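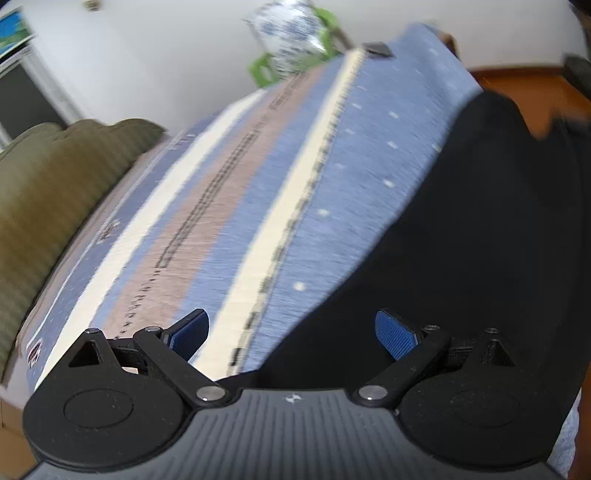

# Trultbridge series to get a full repeat run this October

All 100 episodes of the small-town drama "Trultbridge" will be shown again starting in October, the cable channel Trendance has announced. The run will go out in the original broadcast order, two episodes a night, beginning at 9 p.m.

It will be the first time the complete series has aired on television since its final season ended. Earlier repeat packages left out the pilot and most of the second season, which were tied up in a dispute over music rights. Trendance said the dispute has been settled and that the original songs will be heard in every episode but one. In that episode, "The Long Porch," a dance hall number has been replaced with a new recording of the same tune.

Tatiana Bednárik, who played the diner owner Nell Llewellyn in all but three episodes, has recorded short introductions for the first season. She taped them over two afternoons in the channel's studio, working mostly without a script.

"I had not seen some of these since the week we shot them," Bednárik said in a statement released by the channel. "I remembered the coffee being cold and the coat being too big. I had forgotten how funny the writing was."

Bednárik was a supporting player when the show began. Her character was written into the pilot for two scenes and was meant to leave town at the end of the first season. Viewer mail changed that. The channel said 483 letters about Nell reached the production office in the month after her planned farewell aired, and the writers brought her back in the second season opener. By the fourth season she was second in the credits.
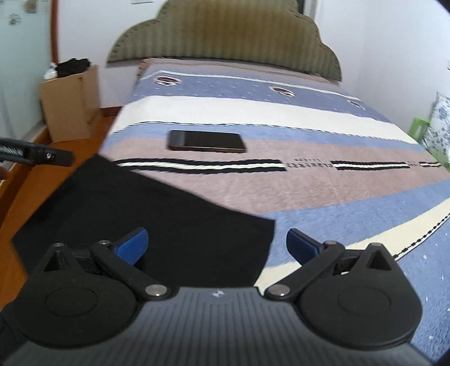
The repeat run grew out of a fan project. Skitamari, a website that covers older television dramas, hosted a weeklong event last spring in which bloggers each wrote about a favorite episode. The site received 736 posts, far more than its editors had planned for, and had to spread them over a second week. The most popular choice was "Rain on Mill Street," the fifth season episode in which Nell sells the diner and then buys it back the same day.

Trendance said its programming staff followed the event and opened talks with the rights holders soon after. The channel will use short quotes from the posts in its on-air promotions, with the writers' permission.

Picture quality may vary. Seasons one and two were shot on film and have been newly scanned. The later seasons were edited on videotape, and the channel said it chose to clean up those tapes without changing the shape of the picture. Closed captions have been redone for the whole series — the old ones dropped lines in crowded scenes and misspelled several of the regular characters' names.

A public screening of the pilot and "Rain on Mill Street" is planned for the evening before the run begins. The theater has 800 seats, and tickets will be free but must be reserved through the Skitamari site. Bednárik is expected to attend and take questions after the second episode. Two of the show's directors have also been invited, though neither had confirmed.

There are no plans for a revival or a reunion episode. A home release of the series is being discussed, according to the channel, but it would need a separate music agreement.

Episodes will repeat at 1 a.m. on the same night for viewers who miss the first showing. Skitamari will open a discussion page for each pair of episodes when the late showing ends.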